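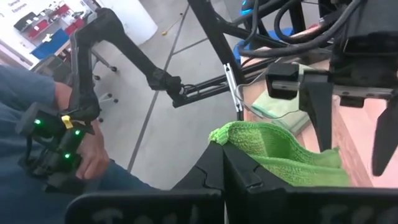
Two-arm towel handling under operator control at the Clestatov test floor.

ROLTADDALE — Clestatov has released a working practice for hand-guided robot stations that handle cloth and other soft goods. The document, titled the Ruser Practice, sets limits for grip force, arm speed and operator shift length. It applies to stations with one or two arms and a person within reach of the controls.

Under the practice, an operator may work no more than 20 minutes without a break. Fingers must be checked for wear every 3,000 grips and replaced in pairs. Cables on moving joints must have enough slack for full travel and may not cross the operator's walkway. Any change to the gripper requires a new force test before the station returns to use.

The text has 14 sections and 2 annexes. Annex A gives the force test, which uses a folded terry towel as the reference item. Annex B is a blank log sheet for shift records.

"Most written rules for robot cells assume a hard part in a fixed place," said Olga Barrientos, who led the drafting work. "Cloth moves when you touch it — the limits have to allow for that."

Rotich, which builds controllers for guided arms, reviewed the sections on emergency stops and status lights. Its comments are printed in full after Annex B.

The practice takes effect in September. Stations already in service may keep their present cable routing until the next planned overhaul. Printed copies are available from the Clestatov office in Roltaddale.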